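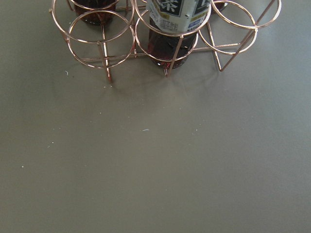
铜色金属瓶架，灰色桌面

Enda出的那件Kulness连帽毯收到了，用了几天，开一串慢慢写。之前问过的人都可以直接看这里。

先说没玩过的人需要知道的：Kulness是《Desholm》里住在沼泽边上的那种大型野兽，长毛，两只短角，耳朵往下垂。游戏里前期很难打，后期可以骑。毯子做的就是它的头和背。

披上以后帽子是兽头，后面一整块是背毛，下摆盖到小腿。我身高中等，站着刚好不拖地。个子小的人坐沙发没问题，走路要提一下。

价格是1,044元，不含运费。Zeman代购，国内目前没看到别的渠道有现货。官网能下单，但不直邮。

这个价买一条毯子确实贵。同类的连帽毯便宜很多，普通图案的更不用说。所以如果没玩过《Desholm》，只是想要一条暖和的毯子，可以不往下看了。

限量2,707件，每件里面缝了编号布标。编号是随机发的，下单的时候不能挑。我的号码没什么特别，就不晒了。

从付款到收货一共29天。其中大部分时间是在等Zeman凑一批发货，真正在路上没多久。页面上写的是“预计三周”，超了一点，客服提前发过通知。

包装是一个扁纸箱，里面一层塑料袋，没有礼盒。宣传图里那个印着沼泽地图的盒子是首批预售才有的，商品页最下面用小字写了。我是收到以后才回去看到的，自己没看仔细。

说料子。外层是长毛绒，正面看是灰绿色，逆着摸是偏黄的底色，和游戏里傍晚的颜色比较像。里层是短绒，贴脖子不扎。

掉毛。第一天掉得多，黑裤子上全是。抖过几次之后好了不少，现在坐下起来还会沾几根。建议拿到以后先在阳台上抖一遍，再拿滚筒粘一下。

气味：刚拆开有一点新布料的味道，挂了一晚上就没有了。

角是填棉的，里面没有硬芯，躺着不硌。缺点是会歪。我这件左边的角出厂就往外倒，用手捏能捏回来，过一会儿又倒下去。

耳朵缝得很结实，拽了几下没有松。眼睛是刺绣的，没有用塑料扣，家里有小孩的可以放心一点。

牙齿是一排白色毛毡，缝在帽檐上，低头的时候会垂到眉毛。戴眼镜的人会觉得碍事，我一般把帽檐往后翻一道。

手的位置有两个内兜，做成爪子的形状。手伸进去可以从里面抓住毯子边，这个设计是我最喜欢的。拿杯子不行，要先把手抽出来。按手柄也不行，试过，会滑。

没有扣子，也没有拉链，前面靠手拢着。一松手就敞开。我后来在领口下面自己缝了一颗大按扣，外面看不出来，好用很多。

重量比想象中大。约2公斤，帽子占了不少，戴久了脖子后面有坠感。看一集剧没问题，玩一下午会想摘下来。

再说像不像。头的比例是对的，吻部比游戏里短，估计是不短一点会挡视线。背上那道深色的毛做了，位置也对。尾巴没有做，这点比较可惜，原版设定图里尾巴很长。 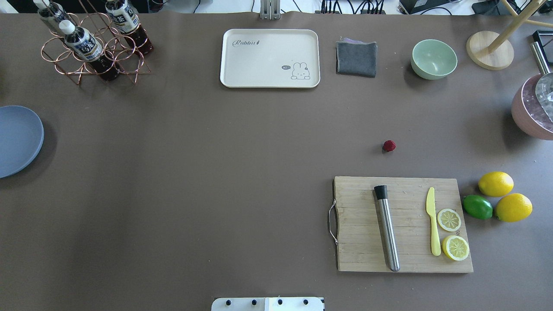 评论里有人问：“你说没有尾巴，可我记得预告图里是有的，是不是后来改掉了？”

对，是改掉了。最早放出来的样品图有尾巴，开预售的时候就换成现在这版了。Enda在更新说明里写的是坐着的时候会压到，另外洗涤不方便。说明还挂在商品页里，日期是2019-06-23。

所以下单的时候看的如果是转载的旧图，收到以后会觉得少了东西。以商品页的图为准。

继续说洗涤。标签上写冷水手洗，不能烘干，不能熨。我试着洗过一次帽子以外的部分，放浴缸里压，吸了水以后非常重，一个人提起来费劲。

晾了两天多才干透，毛会结成一绺一绺的，要用宽齿梳顺着梳开。梳完基本恢复，手感比新的时候差一点点。

不建议常洗。局部脏了用湿布擦就可以。吃东西的时候最好先脱掉，下摆很容易扫到碗里。

颜色没有明显褪，洗的水有一点发灰，第二遍就清了。

有人私信问适不适合出去穿。漫展可以，室内可以，下雨不行。毛沾水以后会塌，而且下摆扫地，回来要洗的就不只是一块了。

夏天肯定用不上。现在披着，不开空调坐不住。我是当秋冬的东西提前买的，等冬天再买大概就只剩二手了。

和Enda之前出的那顶Kulness帽子比一下。帽子的毛短，做工更整齐，角里有支撑，立得住。毯子的优势就是大，还有爪子内兜。只想拍照的话买帽子就够了，便宜，也好收。

收纳也说一句。毯子叠起来有一个枕头那么厚，帽子那头叠不平。我现在是卷起来，兽头朝外放在沙发扶手上。不要用真空袋压，角和吻部压扁以后很难回弹。

Zeman那边的售后：我把歪角的照片发过去，隔天回复，给了两个选择，退一部分运费或者寄回换。换要自己出寄过去的钱，还要重新等一批，我选了退运费。处理得不算快，也没有推脱。

换货的话编号会变，在意编号的人先问清楚。

补货的消息：Zeman说八月可能还有一批，是海外仓没卖完的，不是重新生产。数量没说，价格也没说，要等那边通知。想要的可以先在商品页点到货提醒，不用提前付钱。

二手我看过几个，加价的不少，有的连布标都没拍。要买的话让卖家拍一下内侧的布标和爪子内兜，仿的那种没有内兜，牙齿也是印上去的。

总结一下我的看法。做工在平均水平以上，角是主要的毛病，没有扣子是第二个。暖和，摸着舒服，像也是像的。打过《Desholm》又喜欢Kulness的人买了应该不会后悔，其他人等打折。

我自己会留着，不转。问转不转的不用再问了。

按扣怎么缝有人想看，改天拆下来重新缝一遍的时候再发。用的是最大号的那种金属按扣，线要用粗的，只缝里层，别穿到外面的长毛上，不然毛会被线压出一个坑。

帽檐翻过去的折法也一起发。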